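3.2 Materials and work surfaces

The 16 households in the Elthorpe group were asked to keep a record of small tying and bundling jobs done at home over 25 days in October. By a tying job we mean any task in which a length of string, twine or cord is used to hold things together, close something or hang something up. Garden ties were counted only when the cutting and preparation was done indoors. Parcel tape, rubber bands and plastic clips were left out.

Natural twine was the most common material by a wide margin. Most households kept it in a kitchen drawer, and several kept a second ball in a shed or laundry. Participants described it as cheap and easy to knot, but they also complained about the ends. A cut end of twine starts to open as soon as it is handled, and the loosened fibres make it hard to pass through a small hole or a tight loop. Figure 2 shows a strand of this general kind, beige and twisted along its length, with the end spread into short, ragged pieces.
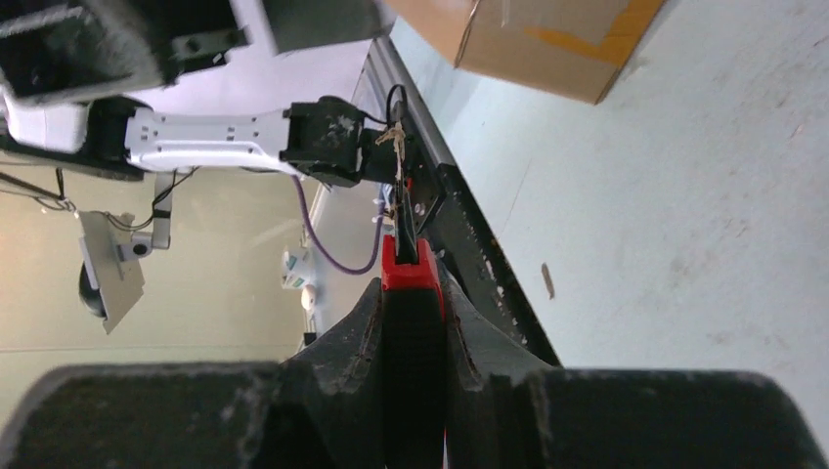 Figure 2. Frayed end of a beige, twine-like strand near the dark edge of a work surface.

Participants dealt with frayed ends in different ways. Some trimmed them each time, which used up more twine than they expected. Others wet the end and rolled it between finger and thumb, or wrapped it in a bit of tape. One participant in the Favcombe pilot dipped the ends in candle wax and kept a bundle of ready-cut pieces in a jar. Lumenta and Makris noted the same habit in their earlier work on kitchen storage, although they treated it as a matter of tidiness and did not record how long the pieces lasted.

The work surface also made a difference. On a pale benchtop, light-coloured twine was hard to pick out, and loose fibres were often missed when the bench was wiped down. Participants with darker surfaces found the offcuts sooner and were more likely to mention them in their notes. We did not set out to test this – the colour of the bench was written down only as part of the room record – so the point should be read as an observation and no more.

For the sorting task, each household was given 100 short lengths cut from the same ball of Uton twine and asked to put aside any piece they would not use again. No standard was supplied. The pieces set aside were returned in paper envelopes and graded using the Ismail scale, which scores the end of the strand separately from the body. Pieces with a sound body and a badly opened end caused the most disagreement between graders, and these are treated separately in Section 4.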